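Kiltton Lids and Jars: Frequently Asked Questions

Home / Shop / Questions / Contact

On this page I collected the questions that customers send most often about our lids. If your question is missing, please write to me and I will try to answer it in a clear way. Nayara Leite, Kiltton

How do I know which lid size I need?

Measure the mouth of the container from outer edge to outer edge, across the widest point. Please do not measure the old lid, because old lids can stretch with the years. Write down the number in millimeters and compare it with the size table on each product page. If your number falls between two sizes, send me a message before you order.

Can I measure with a tape for sewing?

Yes, but a hard ruler is better. A soft tape bends easily and then you get a number that is too big.

Do your lids fit jars from other makers?

Many of them do. The Kurnasach line was made for straight-wall tubs and the Pirzada line for glass jars with a wide mouth. I can not promise the fit for every jar in the world, so we accept returns of unused lids.

Are the lids airtight?

The Pirzada lids have a soft ring inside and they close airtight. The Kurnasach lids do not have this ring. They are good for rice, dry beans, buttons and similar things, but please do not use them for soup in a bag or in a car.

Can I put them in the dishwasher?

Yes, on the top shelf. For the Pirzada lids, take out the ring first and wash it by hand with warm water.

Can I put them in the microwave?

No. Please remove the lid before you heat the food, also if it is only for a short time.

My lid smells of onion. What can I do?

Make a paste from baking soda and a little water, spread it on the inside, and leave it overnight. Rinse it in the morning. If there is still some smell, put the lid near a sunny window for one afternoon. Tomato stains also become lighter in this way, but they do not always disappear.

How should I store lids that are not in use?

Standing in a rack, or lying flat with nothing heavy on top. A lid that is pressed into a full drawer can take a bent shape after some months.

How can I check if my lid is still flat?

Put it on a smooth surface and press softly on the edge with one finger, then go around the whole edge. If it rocks, it is bent. A thin mat that is taped to the table is very practical for this, as it stays in its place while you press.
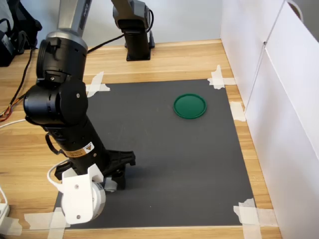 Green lid with a raised rim, lying flat on a dark gray mat.

Can a bent lid be repaired?

Sometimes. Lay it in warm water, not boiling, for 5 minutes. Then dry it and leave it under a heavy book until the next day. If it still rocks, it is time for a new one.

Can I buy only one lid?

Of course. We sell single lids and also packs of 5 and 11, always in the same size. At this moment we can not mix sizes in one pack.

Where do you ship from?

All orders leave from our storeroom in Okville. We keep close to 3000 lids there, so most sizes are ready to send. In February we close for one week to count the stock, and orders from that week are sent when we open again.

How do I return a lid?

Write to me with your order number and the reason for the return. Pack the lid between two pieces of cardboard so that it does not bend on the way. When it arrives here, I send you the money back or another size, as you prefer.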